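I meant to write this up sooner, but the cookie table ate most of my week (and I ate a fair number of the cookies). Anyway, the arms at Turnitz had a bad afternoon. We were on run 50 of the snack setup when the left arm simply stopped listening. The gripper stayed closed, the joints went stiff, and poor Jayson kept pressing keys at it as if politeness might help! 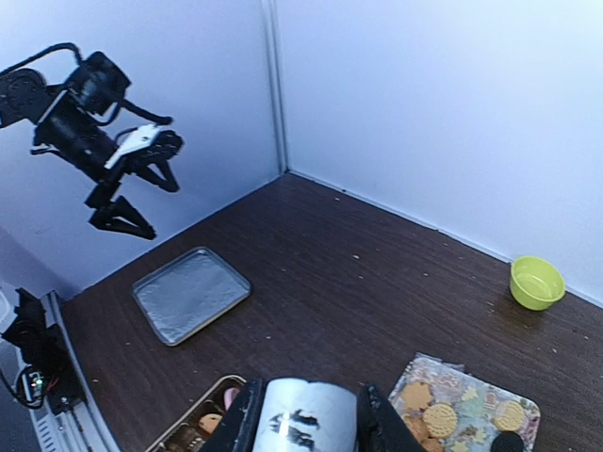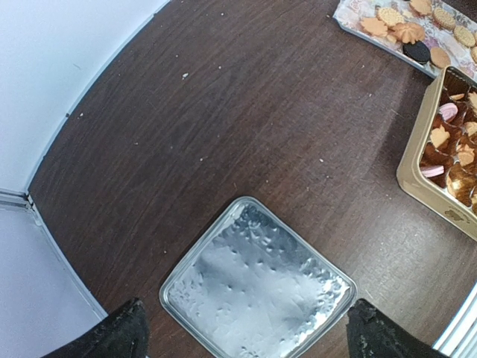

Cookies, a foil-lined tray and plenty of crumbs.

It was a cable, of course -- a connector at the elbow that had worked itself a little loose each time the arm reached across. What bothers me more is that the stop button didn't cut power to that side, and Shiela only found that out by pushing it. We've pulled the plug on everything until she rewires it, and Mervyn is bringing clips for the connectors from Dudby. I'll let you all know how run 51 goes.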